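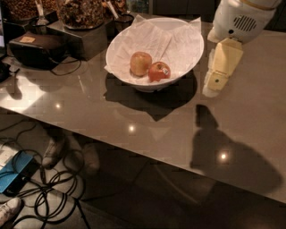

Dernier — carnet de la corbeille à fruits

Dernier, c'est mon petit fichier de suivi des fruits qui traînent sur le plan de travail. J'ai commencé en décembre, quand j'en ai eu assez de retrouver des pommes fripées au fond du saladier, et je le mets en ligne tel quel, fautes comprises !

Contenu

Un seul fichier, fruits.csv, 137 lignes. Une ligne = un fruit, du jour où il entre dans la cuisine au jour où il est mangé (ou compoté, ou jeté, ça arrive). Les pommes font presque tout le fichier, les poires suivent loin derrière.

Colonnes

fruit : pomme, poire, parfois clémentine
couleur : à l'œil, donc très discutable — « rouge » et « rouge-jaune » se mélangent pas mal
papier : oui / non, selon que le saladier était garni d'une feuille ou pas
jours : durée de séjour, 45 au maximum
fin : mangé, cuit, jeté

À savoir avant de s'en servir

Il manque 14 valeurs dans la colonne « papier », j'avais oublié de noter. J'enlève l'autocollant au moment de laver, jamais avant, donc ne cherchez pas la variété : je ne l'ai pas relevée. Près de 60 lignes viennent de la cuisine de Flindulham, le reste de chez moi, et là-bas il fait nettement plus frais. Je n'ai pas de thermomètre, désolée pour les puristes.

Le script de tri s'appelle pillai.py et se lance sans option. Il attend des points-virgules, pas des virgules !

Licence

Faites-en ce que vous voulez. Si vous complétez le fichier, gardez les mêmes noms de colonnes et envoyez-moi votre version sur Flulley, dans le dossier « cuisine ». Les bananes sont acceptées à partir de la prochaine version.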